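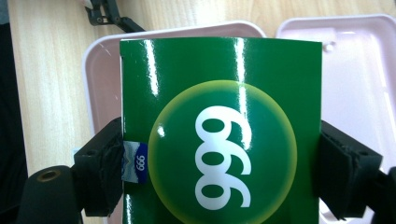
Can cardboard with a shiny printed finish go in the household recycling bin?

Most coated cardboard is accepted in the yellow-lid bin in Vallwood, provided it is empty, dry and free of food. The exceptions are cartons lined with foil or wax, and any board bonded to a plastic film that stretches when the board is torn.

The question is the one most frequently put to the Grekisgate Resource Recovery Centre, and the answer has changed twice in the past decade. Residents who moved to the shire from elsewhere in the state may have been told something different by their previous council, and may have been told correctly. What a household can recycle depends on the sorting equipment at the receiving facility, the mill that purchases the sorted fibre and the terms of the contract between them.

Vallwood's current contract took effect in June. Under its terms, mixed paper and cardboard collected from the shire's 3,859 serviced properties is delivered to Grekisgate, sorted, compressed into bales of 600 kilograms and sold to Noken, which operates a packaging mill two hours to the north. In the first half-year of the contract the centre dispatched 1,467 bales. The price paid for each bale is set according to moisture and contamination, both of which are tested on arrival.

Tyra Halvorsen, operations manager at Grekisgate, regards moisture as the more serious of the two. A bale assembled from cardboard left beside an overfull bin on a rainy night can be downgraded on weight alone, and fibre that has begun to break down cannot be made into new board of any strength. "People worry a great deal about a strip of sticky tape," she said. "The tape comes out in the pulper. I would much sooner they closed the lid."

Coatings present a different difficulty. The gloss on a retail carton may be a water-based varnish, an ultraviolet-cured varnish or a laminated film, and the three can look identical on the shelf. Varnishes separate from the fibre with little trouble. Film does so more slowly and leaves fragments which must be screened out. The centre recommends that residents tear one corner: varnished board gives a clean, fuzzy edge, and laminated board leaves a thin clear skin along the tear.

Small cartons raise a further matter. Anything narrower than a playing card tends to fall through the first set of screens and is carried off with broken glass. Flattening improves the odds considerably, although a carton flattened too well may be mistaken by the sorting line for paper. Neither outcome is a cause for concern at household scale.

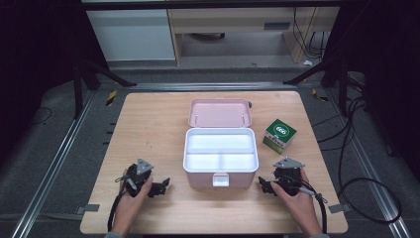
Reuse sits above recycling in the shire's waste strategy, and has received less attention and less money. The Akolgo project, established at the Vallwood Community Hall to address the imbalance, accepts clean packaging, containers and storage items and makes them available free of charge to schools, playgroups and small traders. Its coordinator, Nkrumah Amegashie, previously managed stock for a furniture importer and has organised the collection along similar lines, with shelving arranged by size and a written record of what leaves the building.

According to that record, 47 organisations have drawn on the collection since it opened. Postal cartons are taken first, usually by online sellers. Rigid plastic containers with working lids are next. Lidless containers are slow to move, and the project now asks donors to place them in the household bin where the plastic is of an accepted type.

"A school will take almost any box if there are thirty of them the same," Mr Amegashie said. "One very good box is harder to place."

The council will consider continued funding for Akolgo as part of its draft budget. Officers have also recommended a revised bin sticker, the present version having been printed before the Noken contract and still instructing residents to remove staples, a step that is no longer required.

Grekisgate Resource Recovery Centre is open to residents six days a week. Proof of address is required at the gate. Flattened cardboard is received without charge at Bay 2, and commercial loads should be booked in advance through the council's customer service desk.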